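Packing Room Meeting -- Minutes
Thursday, 2:00 p.m.

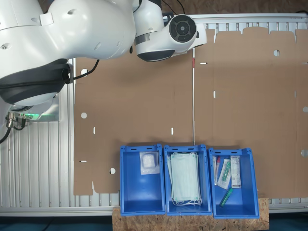

Box blank with punched holes, laid flat on the table.

Present: Nisha Kandpal (chair), Ottó Mészáros, Boglárka Tóth, Unai Garrido (notes)
Apologies: Máté Szilágyi

1. Last minutes
Approved. Item 4 carried over to April.

2. Box blanks
Ottó reported that 182 blanks from Pimentel are in stock. The group looked at one opened out flat. Boglárka said the crease lines fold well on the long panels but the notched flaps take too much pushing. Ottó will ask Pimentel for a deeper crease on the next order.
Unai asked if the round holes could be left out. Nisha said Rotetti wants them kept for air flow. No change.

3. Table space
An opened blank takes up most of the table. Agreed to fold no more than one at a time and keep the flat stock on the rack by the door. Boglárka to relabel the rack.

4. Wasix order
31 boxes packed, 35 still to do. Pickup is at 6 p.m. on the day -- Máté to confirm with the driver.

5. Tape
Nearly out of the wide rolls. Unai to order more from Meritz.

6. Other business
Nisha asked that cardboard scraps go in the recycling cage before the end of each shift. Ottó asked for a second knife. Agreed.

Meeting closed 2:40 p.m.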